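Reuse of Library Computer Equipment in Lodbridge: Student Project Report

3. Background

The town library network in Lodbridge operates 7 branches. Each branch keeps its own catalog server, network switch and backup unit. Until last year, equipment was replaced on a fixed schedule and the old units were sent to a recycling firm in Laxdal. The network asked our department to study whether part of this equipment could be kept in service for longer, and what that would mean for cost and for staff time.

The inventory supplied to the project group lists 3,115 items. Most of these are small: cables, power supplies, keyboards and card readers. After the small items were removed, 257 units remained, and these form the basis of the study.

4. Storage and Handling

Units waiting for a decision are currently held in back offices and hallways. At the Pluserberg branch they share a closet with cleaning supplies. The group compared this practice with the use of a single central room in which equipment can be set out on a table at working height, checked and labeled.

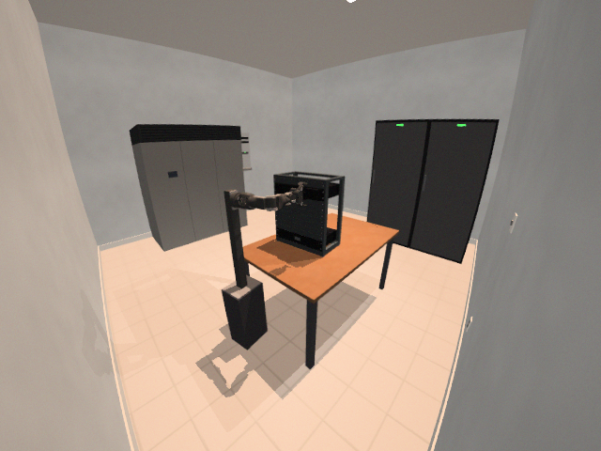 Figure 2. Open equipment rack on a worktable, computer rendering.

A central room has clear advantages for record keeping. When units are spread over several buildings, the inventory is updated only when a staff member has time to visit, and we found entries that had not been changed for two budget periods. The main drawback is transport. The library van already runs a full route for book returns - any added stops would have to fall after 4 p.m.

5. Selection Rules

Each unit was placed in one of two groups, "keep" or "release." A unit was kept if spare parts could still be ordered and if its operating software still received security updates. Age alone was not used as a rule. Units with missing records were released unless the branch could supply the purchase papers.

The inventory program Elura, which the network already uses for furniture, was tested for this purpose. It can hold up to 3,000 entries in one list, so the full inventory would have to be divided. The reduced list fits without difficulty.

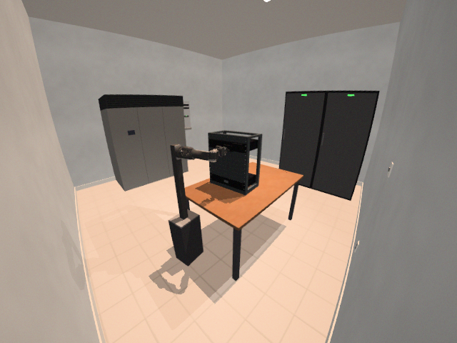
In written comments on the draft, the Pluserberg branch replied that the rule on missing records was too strict, as its purchase papers had been lost in a move and several sound units would be given up for that reason alone. The branch asked that a signed statement from the branch office be accepted in place of the papers.

The group has adopted this change. A statement must give the type of unit, the serial number and the year in which it was first used. The revised rule applies to all branches, and the form is attached as Appendix B.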